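Shape sorter with nine openings, where to start and what to do about missing blocks?

Posted by Analyn Salazar in Toys and Play

Hello everyone. I look after my nephew two mornings a week and his grandmother gave us a shape sorter from her cupboard. It is not the usual kind with a circle, a square and a triangle. The top has nine openings in three rows, and some of them are really strange for me: one is like a crown or a wide W, another one is three small dots together. My nephew is almost two and he likes the colour very much, but he becomes angry after a few tries and throws the block behind the couch.
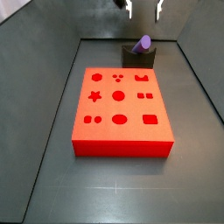

The sorter from above, with the purple piece resting in its black holder.

My first problem is that I do not know which openings to give him first. My second problem is that some blocks are lost. There is no name on the box that I could find, so I cannot write to the maker. Is it worth to look for spare ones, or should I make them myself? Any advice is welcome, also about colours, as I am not sure if the colour of a block should tell him something.

Consolacion Catacutan

Hi Analyn. I had a similar one for my daughters and I would begin with the big circle in the centre only. A round piece goes in whichever way he turns it, so he gets his success quickly. Cover the other openings with a piece of cardboard and some masking tape. When he is bored of the circle, uncover the oval, then the larger square. The star can wait a while, and the crown and the three dots I would leave for much later. My girls did not care for the difficult ones until kindergarten.

Please keep the sessions short. Six tries is plenty for a child of this age. If he throws the block, he is finished, and you can have a snack together.
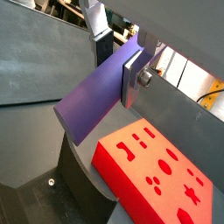
About the blocks, I would choose long ones over short cubes. With a long block the small hand can hold one end while the other end is looking for the opening, and his fingers do not hide the shape from him. Measure the opening with a ruler and make the block a little bit smaller, otherwise it will get stuck and he will be angry again. Sand the edges well - my husband forgot this and we had a splinter.

For the colour I would not worry. If all the openings are the same red, then the colour gives him no hint, and he must look at the form. I think this is better practice anyway.

Eirlys Mostyn

try the op shop, we found heaps of loose blocks in a bag for 2 dollars. not all fit but kids don't mind

Bienvenido Dela Peña

I agree with Consolacion about the cardboard. Only be careful with homemade pieces for the smallest openings. Anything that fits through the little dots could also fit in the mouth of a toddler, so I would not make those at all until he is older. I made mine from scrap timber in June and painted them with a paint marked safe for toys. Let it cure for as long as the tin says before he plays, my son put every one of them in his mouth on the first morning.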